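Vitalii Levchenko
8 July 2018

4.2 Cords and cloths: the stuff that stays put

I want to slow down on this part of the diaries, as it's the part I got most wrong going in. When I planned the study I figured the things people put off tidying would be the big ones (the closet, the garage, the box from the last move that still has tape on it). Some people did write about those. But once I'd read all 2040 entries from the Bunden households, I kept running into the same small stuff over and over, and a lot of it was sitting on the floor. I ended up coding 800 entries as "floor level," and two kinds of thing take up most of my margin notes there: cords, and cloths that need a decision.

Cords first. People really dislike dealing with cords! The usual entry goes something like "did the living room except the wires." One woman in the Oprea building wrote that she vacuums up to the edge of her power strip and stops there, "like it's the coast." What makes cords hard, going by what people told me, is that you can't put them away while they're in use, and you often don't remember which one is in use. Black plug, black cord, black adapter, and then the whole lot crosses over itself on the carpet before it goes anywhere. Pulling one out to see what goes dark is a perfectly good method, and plenty of people said they'd do it on a day when they had more patience.

Cloths are a different sort of problem. A clean cloth goes in a drawer and a dirty one goes in the wash, and my participants had no trouble with either. The trouble starts with the stained one. It might be a good piece of fabric, nice color, soft, and then there's a brown streak on it, and now somebody has to say whether it gets soaked, gets demoted to a rag, or gets thrown out. In the diaries it mostly got moved. From the chair to the floor, from the floor to the bed, back to the chair (I followed one pillowcase this way through most of May).

Figure 3. Two floor-level categories. (a) Cords: a power strip with its plugs, adapters and tangled cables on beige carpet. (b) Cloths: light green fabric with brownish streaks.

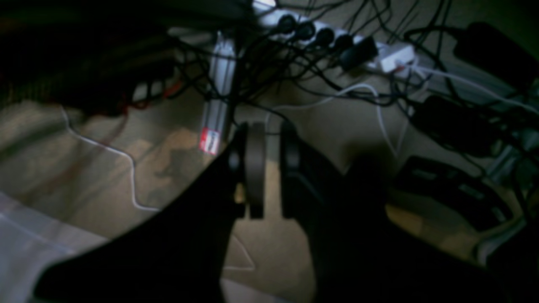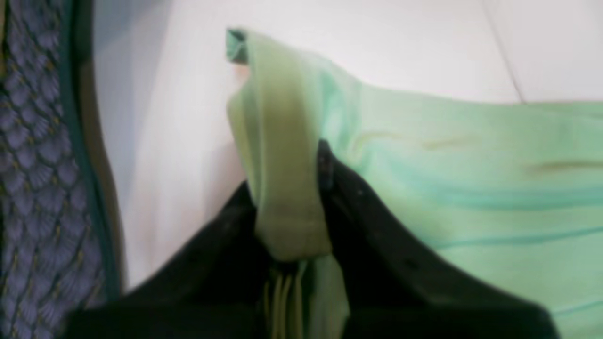 So I started asking about it directly in the follow-up calls, which I hadn't planned to do. I'd read a person their own entry and say, okay, what would it have taken to finish that? With cords, the answers were about information. People wanted labels, or a drawing, or the one family member who had set everything up to come and stand there for a minute. With cloths they wanted permission. Several people asked me what I would do with the thing, and I'm afraid I told them, so please read the later entries from those homes with that in mind.

I should say something about the coding too. The Cokik diary form has a single box for "what did you leave?" and people filled it however they liked. "Wires," "the cable thing," "everything behind the TV" and "spaghetti" all went under cords. Cloths were messier. I counted towels, sheets, shirts and scraps when the entry mentioned a mark or a stain, and I left out plain laundry. Bello (the smaller of the two buildings) used shared washers, and I went back and forth on whether a shirt waiting for a free washer was really being put off. In the end I set those aside and coded them separately; there were 158 of them, and they come back in section 4.4.

One last thing on timing. The diaries ran for 12 weeks, and cord entries hardly moved in that time: if the strip was a mess in the first week, it was generally a mess when I called to say thank you. Cloth entries came and went, mostly with visitors. A guest for the weekend would clear out every undecided towel in the place, and by the next entry I usually couldn't tell from the diary where they'd gone.

© 2018 Vitalii Levchenko | Contact the author | Back to top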